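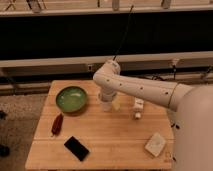 1/ Why our arm hesitates over yellow things

Long one today, sorry to everybody who follows me for bread. I've been chasing a perception bug on the tabletop setup and I think I finally understand it, so I'm writing it out while it's still in my head.

2/ Quick background for the new people. The planner is called Hulon. The perception side is Nerura. Both are ours, both live in the same repo, and both have opinions about where the table is. Most of my job at Zisbridge is getting them to agree.

3/ The task is dead simple on paper. You type the name of an object, Nerura finds it, Hulon plans a path above it, the gripper comes down, fingers close. Green bowl? Finds it every time. Dark red pepper-shaped thing? Great, strong colour, funny shape, no trouble at all.

4/ Then you ask for the pale yellow one. It's a bit see-through, the table is honey-coloured wood, the light in that room is warm and a bit dim, and the lower part of the gripper is pale and partly see-through too. So when the gripper gets close, you've got pale on pale on pale and the segmentation mask goes to mush.

5/ What it looked like in the logs: a lovely clean mask from far away, then during the last bit of the descent the mask swells up and swallows half a finger. Nerura now thinks the object is taller than it was a moment ago. Hulon gets the new height, says whoa, collision, and replans upward. Mask shrinks. Comes back down. Mask swells. You get the idea.

6/ We've been calling it the teabag. I did not come up with that and I'm not going to say which of us did.

7/ First thing I tried (don't do this) was turning down the mask threshold. It fixed the yellow one and broke the flat off-white square near the front corner, which promptly vanished into the tabletop. Reverted that before lunch.

8/ Second thing was masking out the gripper using the joint angles. You know where the arm is, so you render its outline into the camera view and tell perception to ignore those pixels. Standard trick! We already had code for it! It was even switched on!

9/ It was switched on and wrong. The outline was landing beside the real fingers by a sliver. Far from the object you'd never notice. Close in, that sliver is exactly the strip of finger that got glued onto the yellow mask.

10/ So why was it off? I spent far too long on the camera calibration, redid it twice, got basically the same numbers both times and sulked a bit.

11/ It was timestamps. Of course it was timestamps. The joint states were being stamped when our bridge node received them, and the camera images were stamped at capture. With the arm moving, the outline we drew was of the arm at a slightly different moment from the picture we drew it on.

12/ The fix is embarrassingly small. Stamp the joint states at the source, keep a short buffer, interpolate to the image time. I wrote more lines of test than lines of fix. The buffer holds 295 samples, a number I picked by making it bigger until the warnings stopped, and yes there's a comment in the code admitting that.

13/ The other change is in Hulon. Once the gripper is in the final descent, the planner now freezes the object height it had at the start and only accepts sideways corrections. I was nervous about this one - if something gets bumped and tips over, you're working from old news - so there's a check on finger force that bails out and goes back up.

14/ To test it I replayed recorded runs in Sopacua (our log replay tool, which used to be a notebook and is now a real thing with a settings page). 3025 logged descents from the archive. Old pipeline had the teabag in 29 of them. New pipeline had it in 2.

15/ Big caveat, because somebody will ask. Replay is open loop. The arm in the recording does whatever it did back then, so all I can measure is whether the new code would have asked for a replan. It tells you nothing about whether the grasp would've worked. That needs time on the real arm and I'm only just getting into it.

16/ The two leftovers are both the small white upright thing in the middle of the table. Blocky on top, narrower and rounder below, so from some angles the mask splits at the waist and you get two objects stacked up. Different bug. I've filed it and I'm going to pretend I haven't seen it until March.

17/ Somebody asked last time why I don't just put a nice dark mat under everything. I could! It'd probably help a lot. But then I've tuned the software to a mat, and the next table it meets will be somebody's kitchen table. I'd sooner the code had a hard time here.

18/ Same answer for the flat black phone-shaped thing, by the way. Flat dark rectangles are a pain for depth and I'm leaving it in the set on purpose.

19/ If you run anything similar, the check I wish I'd done first: draw the rendered arm outline over the live camera view and wave the arm around FAST. Standing still, ours looked perfect. Moving, you could see the ghost trailing behind it straight away.

20/ Going to clean up the overlay script and put it in the Sopacua repo, probably once I've renamed all the variables called thing2. If you want the interpolation bit before then, just reply and I'll paste it in.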